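Equipment Plan and Budget for a Two-Arm Tabletop Workcell
Final Report, Section Group 4
Raed Rawashdeh and Sheena Halliday

1. Purpose

The department asked our group to prepare a purchase plan for a second two-arm workcell. The existing cell is shared by three course sections and is booked through the end of the term. The plan covers grippers, mounts, cabling, the table, spare parts and test objects. It does not cover the arms and base, which are paid for from a separate capital request, or the room.

The spending limit given to us was $3,788, including shipping. All orders have to be placed before the August close of the purchasing system.

2. Task requirements

Equipment was selected against the tasks in the lab sequence. These are small-object tasks: opening and closing a hinged case, placing a marker in a tray, handing an object from one gripper to the other, and sorting small parts. None requires a payload near the limit of the arms. The requirements that affected the purchase were the following.

Finger opening wide enough for a marker barrel and for the edge of a case lid.
Fingertips narrow enough to reach into a shallow tray without touching the side walls.
A mount that can be removed with two screws, so that a damaged gripper can be changed during a lab period.
Cable length sufficient for full wrist rotation with slack left over.

The cable requirement was added late. Our first draft specified the cable by straight-line distance from the gripper to the connector, which leaves nothing for the bend at the wrist. Halliday repeated the measurement with the arm folded and fully extended, and the longer of the two values was used.
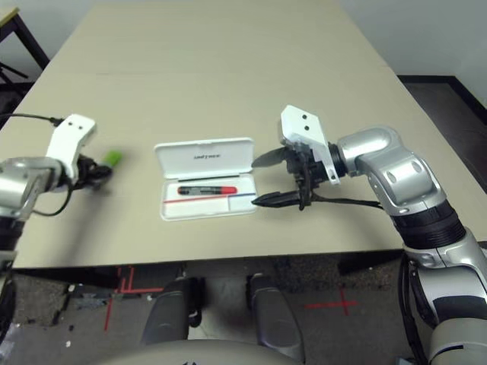

Both arms must be able to work on the same object from opposite sides. This sets the depth of the table and the distance between the arm base and the front edge. A deeper table gives more room for parts but puts the far third outside comfortable reach, where the wrist has to approach at a low angle. We kept the depth of the existing table and did not request a larger one.

3. Gripper options

Three suppliers were considered.

Trumard sells a two-finger electric gripper as a matched pair with controller. The quote for the pair was $1,775. Fingertips are replaceable and are sold separately. Lead time was given as three weeks.

Visser sells a similar gripper with a longer stroke. The extra stroke is not needed for the lab tasks, and the body is wider at the palm, so it would contact the lid of a hinged case before the fingertips reached the tray. The quote for two units was $3,000 without cables. It was rejected on both price and width.

Parkell offered refurbished units at a lower price than Trumard. The warranty was 30 days, and the controller firmware would have to be matched to ours by hand. Rawashdeh contacted the supplier twice about firmware versions and received a partial answer. We did not consider this acceptable for equipment used by first-time operators.

The Trumard pair is recommended.

4. Mounts and table

Mounts can be bought or printed. Bresness sells an aluminum adapter plate that fits our wrist flange, but the bolt pattern on the gripper side would need to be drilled again. Printed mounts cost only material and machine time, and the design files from the first cell can be reused. They have to be treated as consumables. Our plan includes four, two fitted and two spare.

The table, floor tape and cable ties are grouped as one line. The tape is used to mark the base position so that the cell can be returned to the same place after cleaning.

5. Budget

Gripper pair with controller (Trumard): $1,775
Table, floor marking and cable management: $900
Spare fingertips, cables and fasteners: $540
Printed mounts, material: $85
Test objects (cases, markers, small parts): $110
Shipping: $190
Total: $3,600
Remaining against limit: $188

The remainder is held for price changes between quote and order. It should not be assigned to other items until the gripper invoice has been received.

6. Risks

The main schedule risk is the gripper lead time. If the order is placed in the last week before the close, delivery may fall after the start of the term. The first two labs can be run on the existing cell if bookings are moved to the evening.

The main cost risk is fingertip wear. We have no usage data for the second cell, and the spares quantity was taken from the replacement log of the first.

7. Order sequence

Place the gripper order first. Place the cable order with it, using the lengths in Appendix B. Print the mounts after the grippers have arrived and the screw spacing has been checked against the drawing. Table and floor marking can be ordered at any point. Test objects should be bought last, from one batch, so that replacements match.

Appendix A: supplier quotes
Appendix B: cable lengths by joint position
Appendix C: mount drawing, revision 3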